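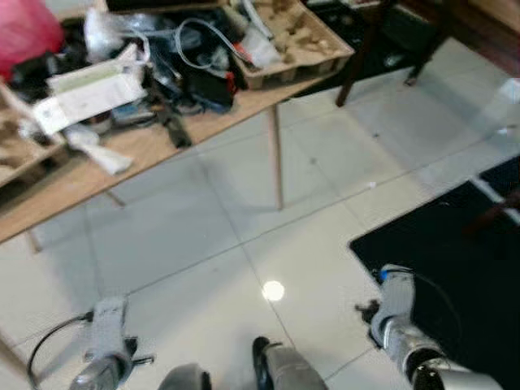

Last changed: June (card text only, no change to the episode files)

Zamani: tidying and small household chores, seen from the robot's head

What is in here

Zamani is a collection of 1,160 episodes in which a two-armed robot is asked to do the sort of job most of us put off until visitors are due. Clear the table. Put the rubbish in the bin and the parts back in their tray. Wind up the cable. Fold the cloth, or if folding is too much to ask, at least lay it flat. We put it together at Zaslow for one plain purpose, to find out how near machines have come to doing these chores in a home, and to leave behind something other people could check us against.

The tables are meant to be untidy. A good many earlier collections we learned from (and we are grateful for them!) use a clean top with a handful of well-spaced blocks or cups, and a method that does nicely there can go to pieces on a table with a crumpled plastic bag, a moulded pulp tray holding small pieces, a white cable looped over the lot and a wadded cloth hanging slightly over the front edge. We wanted the second kind of table.

Can they do it yet?

People nearly always ask us this first, so the answer may as well go near the top. Some of it, slowly. With our baseline planner, Starska, single firm objects that stand clear of their neighbours are picked up and put away dependably enough that we have stopped cheering. Boxes are mostly fine once there is room to get a gripper either side. Cloths are picked up often and folded seldom. Cables are still a misery, above all when they cross other things, because the planner tends to treat whatever lies under the cable as part of it and tries to lift the whole heap.

A full table, from first grasp to clear top with no help from a person, is still a rare event. Cledwyn Wogan, who ran most of the baseline trials, would like it written down that he can clear the same table in the time it takes the kettle to boil, and that the robot would be on its second item by then. We think that is a fair picture of where things stand. If you are hoping for a machine that gets on with the tidying while you are out at work, please don't read these files as proof that you can have one.

How the episodes are divided

Training: 1,060 episodes
Held out for testing: 98 episodes
Withdrawn: two episodes, kept as empty folders so that the numbering does not shift

The held-out episodes use table layouts that do not turn up in training, although many of the objects do. That was a choice we argued over for a long while. Gwawr Samuel wanted new objects as well, and she may well have been right, but it would have left us unable to say whether a failure came from the thing being unfamiliar or from the way it was lying. A second test set with unfamiliar objects would be very welcome if anybody feels like making one.

What each episode holds

Each folder has the head camera video, joint positions for both arms, gripper opening, a written instruction and a short outcome note. The instructions were typed by people looking at the table just before the episode started, in whatever words came to them, so you will find "pop the white box somewhere sensible" alongside "move the box to the left corner". We have left these as they were. There are roughly 3,000 instruction lines altogether, as most episodes carry more than one wording of the same request.

Outcome notes use four words: done, partly, failed, stopped. "Stopped" means that a person stepped in, and it says nothing about whether the robot would have managed by itself. Please don't fold it into "failed" when you work out your scores – we did that in an early draft and it made two quite different methods look the same.

The labels

Object outlines were drawn by hand in Jikness and checked by a second person. Bags and cables caused the most disagreement. Where does a bag end, when it is bunched up on itself and half behind something else? Our rule was to outline only the part that could be seen, and to draw one object as several pieces if something lay across it. Translucent bags are outlined at the edge of the plastic, and whatever can be made out through them is left unlabelled.

Tools and dark parts lying among other dark parts are marked "unsure" wherever the two labellers could not settle it between them. There are more of these than we would like. You may train on them or leave them out, but do say which you did.

Things worth knowing before you start

The grippers and parts of the arms are in view much of the time, low in the picture, and in some episodes a leg is as well. We have not masked them. If your method gets confused by its own hands, there is a script called hide_self in the tools folder which does a decent job from the joint positions, though it leaves a thin fringe round the fingers.

Shiny floors are a nuisance. Pale glossy tiles throw back the ceiling light as a bright round spot, and an early version of our own detector was very keen on picking it up off the floor. Dark chair legs show up with faint shadows beside them, and black mats on the tiles swallow detail in anything black that rests on top. We considered adjusting the brightness to even all this out and decided to leave it alone, as a kitchen at home will have the same troubles and no one to adjust them.

The head camera looks down steeply in many episodes, so the table may fill only a corner of the picture while the floor takes up most of the rest. Cropping to the middle, as plenty of ready-made loaders do without asking, will throw away a good deal of the clutter you came for. Please turn that off.

What it should not be used for

Safety claims of any kind. The tasks were chosen for being dull and harmless, with nothing sharp, hot or heavy, and there are no children or pets in any episode. A method that does well here has told you nothing about whether it should be let loose in a family kitchen. Nor would we use the timings to compare a robot with a paid cleaner, as the arms were run well below full speed throughout.

Known faults

Gripper opening is recorded a little late in the first batch, and the offset is listed in timing_notes.txt. A small number of instructions name an object that had already been moved by the time recording began. We have marked the ones we found. Spelling mistakes in the instructions have been kept on purpose, including a rather lovely "tidey up the wires please".

Getting in touch

Write to Gwawr about labels and the held-out set, and to Cledwyn about the arms, the baseline or anything that won't unpack. We are slow in the summer but we do read everything, and corrections are put into the card with the name of whoever sent them, unless you would sooner we didn't.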